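## 4. The build, and what went wrong with it

I should say at the start that I never set out to write a paper about cables. The plan for the Varkel rig was to get two arms working over a patch of floor in the shared workshop at Skuststead, teach them to pack things into boxes, and write up the teaching part. But most of my November evenings went on wiring, so that's what this section covers.

### 4.1 Mounting and reach

Both arms hang off one base, which I bolted together from Uriel Montes's leftover stock (thank you, Uriel, I do still owe you the long bolts). My first go had the shoulders too close together. Each arm was fine alone, but ask them both to go for the same box and the elbows met in the middle with a horrible clack. I moved them apart by 30 mm a side and the clacking stopped, though I then lost a bit of reach at the far edge of the work area. I've learned to live with that. We put the boxes a little nearer and got on with it.

The control board is a Tyagi, second-hand, and it runs both arms from one loop. I'd have liked a board for each, but the budget for the whole thing was 402 pounds and I'd already spent most of it on motors.

### 4.2 Cable routing

Now for the dull bit that ate all the time. A cable on a moving wrist wants slack, or it pulls tight at full stretch and the motor drops off the bus. Give it too much slack and it hangs down and catches on whatever you're trying to pick up. I went back and forth on this more than I'd like to admit! What I ended up with was a loose loop at each wrist, a plastic clip where the cable needed keeping in line, and corrugated sleeve with tape bands for the thicker run across the floor (Figure 1). The clips are printed, by the way, and the first batch snapped in the cold, so I made the walls thicker and printed them again.

I logged 300 reaches before the loops went in and another 300 after. In the first lot, 13 ended with a motor dropping out. In the second lot there were none. I know that isn't a proper experiment – I changed the clips and the loops on the same evening, and I tightened a few connectors while I was in there – so please don't quote me on which of them did the trick. 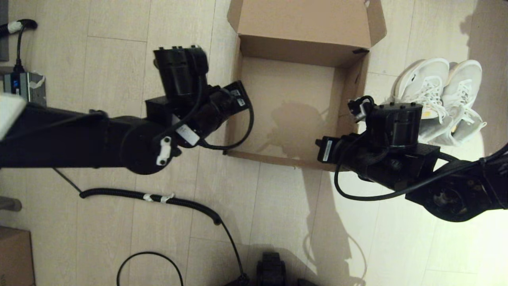
**Figure 1.** Both arms at an open cardboard box, with the wrist cable loops and the sleeved floor run.

The other thing I changed that week was the speed. I'd been running the arms at whatever the Tyagi board would let me, mostly out of impatience, and the wrists overshot and wobbled at the end of every move. Slowing the last part of each reach helped a lot. It also made the whole rig much nicer to stand next to.

Light was still a nuisance. Late in the afternoon the sun comes in low and the arms throw hard shadows on the floor, and my box-finding code was quite happy to take a shadow for a flap. I tried a blind, then a lamp from Hellton on the other side, and finally gave up and did the timed runs after dark. Those are the runs used in Section 5.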